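Pumeo Walking Tours – Operations Meeting
Minutes, October
Start 9:30 a.m., upstairs office

Chair: Isla Urquhart
Also present: route leads, booking desk, guide scheduling, accounts
Apologies: harbor liaison

1. Minutes of the previous meeting

Accepted with one correction. Item 4 gave the departure point for the Zesanis old quarter tour as the fountain. It should read the north steps of the market hall. The booking desk confirmed that the customer confirmation email already has the right location.

2. Matters arising

Headset repairs. The faulty receivers went back to the supplier and replacements are in stock. Closed.

Parking permit for the minibus. Renewal has been submitted. The city has acknowledged receipt and has not issued the permit. Guide scheduling to keep the printed acknowledgment in the vehicle until it does.

Spanish-language script for the cathedral stop. Draft received. The section on the bell tower repeats dates that were removed from the English script last season. Returned for revision.

3. Old quarter tour: route change

Water main work will close the lower end of the ropemakers' street from the start of next month. The contractor's notice gives no end date. Two alternatives were walked and timed by the route leads.

Option A goes back up to the market hall and down the stepped lane. It keeps all scheduled stops but adds 200 meters and a long flight of steps, so the tour could no longer be listed as suitable for strollers.

Option B turns left before the closure and follows the riverside path. It is level throughout. It drops the ropemakers' house, which would be described from the opposite bank.

Agreed: Option B as the standard route for the length of the closure. Option A may be used for private groups who ask for the house by name and who confirm in writing that all members can manage steps. The listing text is to be changed before the closure begins, and customers already booked are to be told by email.

Scheduling asked that guides stop using the gallery arcade as a shortcut in rain. The arcade manager has complained again. Groups may pass through but may not stop for commentary.

4. Island day trip

The Pan ferry company has published its winter timetable. The 8:15 a.m. sailing is withdrawn and the first departure is now 9:00 a.m. The last return is unchanged. The effect is 45 minutes less on the island.

The chair proposed shortening the lunch stop. Route leads preferred to cut the second beach, where use drops off in cold weather and the toilets are locked until spring. After discussion the second beach was removed from the winter program. Lunch stays at its present length.

The boat operator requires final numbers by 4:00 p.m. on the day before travel. Late bookings have been passed on by text message, and 3 were missed in the past season. From now on the booking desk will close online sales for this trip at 3:00 p.m. and send a single list. Guides are not to accept additions at the pier.

5. Group sizes

Current ceiling on the old quarter tour is 40 people, split between two guides. Feedback forms continue to mention difficulty hearing at the narrow stops. Scheduling reported that splitting the group works where both guides start at opposite ends of the route, and fails where they start together and meet at the cathedral door.

Agreed that the second guide will leave from the riverside end on all split departures. The cathedral slot for the second group is to be booked separately. Private groups of 6 or fewer are not affected.

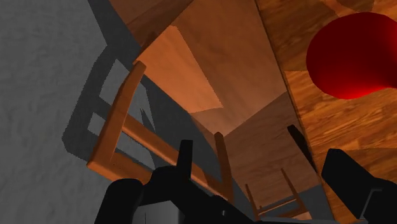 What happens if only one guide is available for a split departure?

The booking desk moves the second half of the group to the next departure with space and offers a full refund to anyone who cannot change. A single guide does not take the full group under any circumstances.

The wording above is to go into the guide handbook as it stands.

6. Booking system

The trial of Funar as a replacement for the current calendar has ended. Accounts found the daily export accurate. The booking desk reported two problems: refunds have to be entered twice, and the waiting list does not carry over when a departure time is edited. The second problem matters most on ferry days, when times change at short notice.

The supplier has been asked whether the waiting list fault will be fixed before spring. Decision deferred until a written reply is received. The current calendar stays in use and the trial login is to be switched off.

7. Guide training

The first aid refresher is set for the quiet period after the school vacation. All guides working the island trip must attend – no exceptions for those whose certificates still have time to run. Seasonal guides will be paid the meeting rate for the day.

New guides will shadow the old quarter tour twice before leading it, once from each end. Shadowing on the old route does not count.

8. Any other business

Umbrellas. The larger size was blown inside out at the pier on several trips. Accounts will not approve a reorder of that model. Route leads to suggest another.

Tip envelopes. One guide had been handing these out before the final stop. Guides are reminded that envelopes are not to be handed out at all.

Actions

Booking desk: revise old quarter listing and email booked customers; set 3:00 p.m. cutoff for island trip.
Route leads: mark Option B on the guide map; propose umbrella model.
Scheduling: book second cathedral slot; update handbook; confirm first aid trainer.
Accounts: disable trial login; follow up with supplier.
Isla Urquhart: reply to the arcade manager.

Meeting closed 11:10 a.m. Next meeting to be set once the street closure notice has been confirmed.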